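Votia Project: Progress Report to the Kostby Fund
Last updated: 28/05/2023

Dear colleagues,

I report on our work with families who came from a country at war and now wait for decisions on their immigration cases. The grant began in February. It pays for legal advice, translation and one training course for interpreters.

In this period we opened 123 case files. In 60 of them the first application is already sent. The others are missing papers, mostly birth certificates and proof of work with foreign offices. Our partner, the law office Asamoah, reads every file before it goes out, and this takes more days than we planned in the budget.
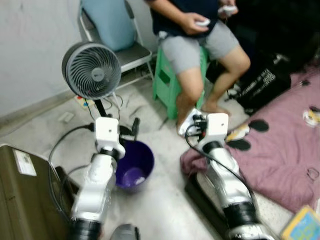

Sitting on the green stool.

The change in the government's rules on temporary stay was the main difficulty. We had to write our information sheet again, in two languages, and call back the families who had received the old one. I ask you to accept this cost under the line "printing". The receipts are in the annex.

Housing is not part of the grant, but I must mention it. Four families have moved to the Bresetti building, and their letters from the immigration office still go to the old address. We now check the address at each meeting.

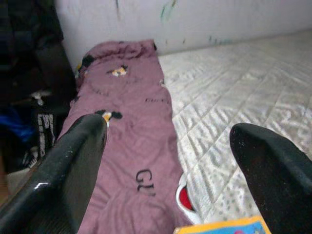
The pink blanket, beside the white quilted mattress.

The interpreter course had 30 places and all were taken. We wish to repeat it. We also met with the staff of two lawmakers, who listened politely and promised a written reply. It has not come yet.

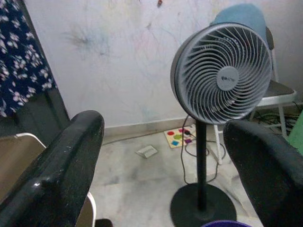
Will the project need more money before the end of the grant year?
We do not ask for more at this moment. If the lawyers' review continues at the same speed, we would like to move a part of the travel budget to legal fees, and for this we need your written agreement.

With respect,
Zuweira Agbeko
Project coordinator

This site uses cookies. By continuing you accept our cookie policy.
Contact | Copyright Votia Project | Back to top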